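4.2 What "success" is allowed to mean

The Kullby guideline asks that a teleoperated packing episode be marked successful when "the item is in its final place." We are not convinced that this is a rule at all. It leaves the final place to the labeler, and two labelers at Seltport, given the same 80 episodes, disagreed on 22 of them. Most of the quarrels were over items that were upright but still touched by a gripper. Lysenko's answer was to add a fifth category to the existing 4, which in our view only moves the quarrel somewhere else.

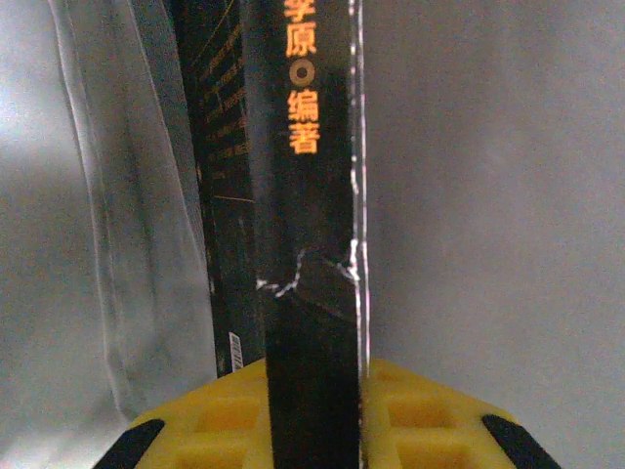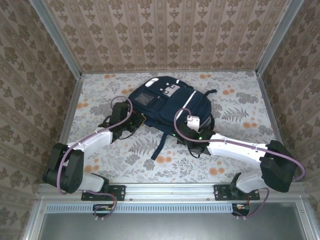 Figure 3. Wrist view with a book spine (first) and fixed view of the cell with both arms at the backpack (second).

The Drerneck checklist is stricter. It requires a wrist view and a fixed view for every episode, and a label that both views support. This sounds sensible until one tries to apply it. A wrist camera may show a title in sharp detail and say very little about where the other arm is. A fixed camera gives the posture of both arms and often hides the contact itself. When the two views suggest different labels, the checklist tells the labeler to "use judgment," and we are back where Kullby left us.

We also doubt the claim in the Gbeho notes that around 54 episodes are enough to train a new labeler. No test is reported, and the notes do not say who graded the trainees. Until someone repeats that exercise with unseen items, we would treat the number as a habit of one lab and keep double labeling in place.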